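Subject: Re: [workfloor] folding cells and what happens to our people
List: workfloor
Time: 4:40 pm

Hi all,

Replying to the long one from the Sotthorpe laundry this morning, which I've trimmed down to the parts I can speak to:

> We run a linen and workwear plant, 71 people over two shifts. Management
> has come back from a trade visit very keen on robot folding and wants a
> plan by March. The folding tables are where our longest-serving people
> work. They have heard the word robot and they are not happy, and I can't
> tell them anything because I don't know anything. Has anybody on the list
> been through it? I don't mean the brochure. What do the folders do all
> day once the machines are in? Do they get paid the same? And who teaches
> the thing to fold, because our towels are one matter but our smocks come
> out of the dryer looking like a dropped sandwich.

First, the dropped sandwich is going straight on our break room wall.

We're a bit further down this road at Costigan. We have 226 people on site, and the folding and inspection side is the part I look after. We've been working with the Orkholm arms since last spring and I'm having more fun at work than I've had in years, so take everything below with that in mind. I'll try to be useful and not just excited.

Who teaches it: your folders do. That was the big surprise for me. I had assumed an engineer would sit down and write out "take left corner, bring to right corner" and so on. What we do is have people fold by hand with a handheld gripper that has jaws at the front, so that what they do can be picked up as examples. A good session is an experienced person working through a pile of stuff the way she'd do it anyway, only with jaws in place of fingertips. Awkward for the first hour or two – everybody pinches too much fabric – and then it starts to look like folding again.

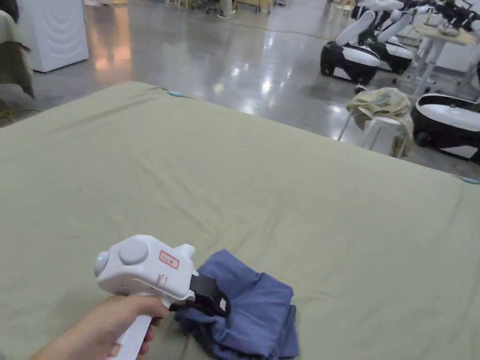 Posted by: folding and inspection lead, Costigan (list member)

The cloth on the green table there is the kind of heap we start from. We quit starting from neat piles pretty early. Ours were coming out of the bins in a wad, and a system that has only met flat, squared-up towels doesn't know what to do with a wad. So now the first move is always finding something worth grabbing, a fold or a flap, lifting it, and seeing what the rest of the cloth does. My best folder can't explain how she picks the spot. She says she looks for "the bit that wants to come." We spent a whole afternoon on that sentence and it was one of the best afternoons of the project.

On what the folders do all day. We had 14 on the tables before. Nobody was let go, and I want to be fair and say that was written down before any equipment arrived, which I'd push for very hard if I were you. Get it on paper while everyone is still in a good mood. Our people now split their time between three kinds of work:

Showing. Sessions with the handheld gripper, 40 minutes at most and then a break. We tried longer and wrists got sore.

Minding. Watching the arms, clearing a bad grab, pulling out anything torn or stained. One person can mind two arms without getting frazzled. We tried three and the minder spent the shift jogging.

Regular folding. Yes, still! Fitted sheets, anything with ties, anything tiny. The smocks you mention would be in this pile for a good long while, I think.

Pay went up one grade for anybody signed off on showing and minding. It took four months of arguing. The argument that worked was the plain one, that the skill being copied was theirs. We also got it agreed that session recordings are used for training the machines and not for timing people. Please ask for this one early. Two of my folders wouldn't pick up a gripper until they'd seen it in writing and I didn't blame them.

Numbers, which your management will want. Before we changed anything, a table was turning out 295 hand towels on a normal shift. An arm on its own does fewer than that per hour of running, but it keeps going through lunch and changeover, and over a full day it comes out at roughly 666. Please don't wave that second number around without saying it's for hand towels and nothing else. On bath sheets we're about even with a person, and on scrub tops we're behind and I don't expect that to change this year.

Some things that went badly, so you can skip them:

We put the first arm right in the middle of the old folding room. Everyone had to walk around it and everyone hated it. Moving it to the far end changed the mood more than any meeting did.

We used the Enier software for scheduling the sessions and set it up so that shift leads booked people in. Wrong way around. Once folders could book themselves, the slots filled.

We skipped the dryer crew. Loads come out tangled differently depending on how full the drum was, and they'd have told us that on day one if anyone had asked. They come to the monthly review now.

And the green cover on the tables stays clipped down at the corners. Before we had clips the cover traveled with the towel, and we'd get a lovely fold of both.

About your folks being unhappy – I'd let a couple of them try it before anyone writes a plan. Not a demo with chairs in rows, just a gripper, a heap of cloth and no clock. Ours had plenty of opinions inside ten minutes, most of them about the jaws, and a few of those went back to Orkholm and came back as changes. It does something for a person to complain about a tool and then get handed a better one.

I'm glad to have two or three of you over if you can travel. Mornings are better, the arms get cleaned after 3 pm. Bring a smock. Bring several, straight out of the dryer, and don't shake them out first.

Also, does anyone else on the list have a decent way of rotating people between showing and minding? Ours is a whiteboard and it gets wiped by sleeves.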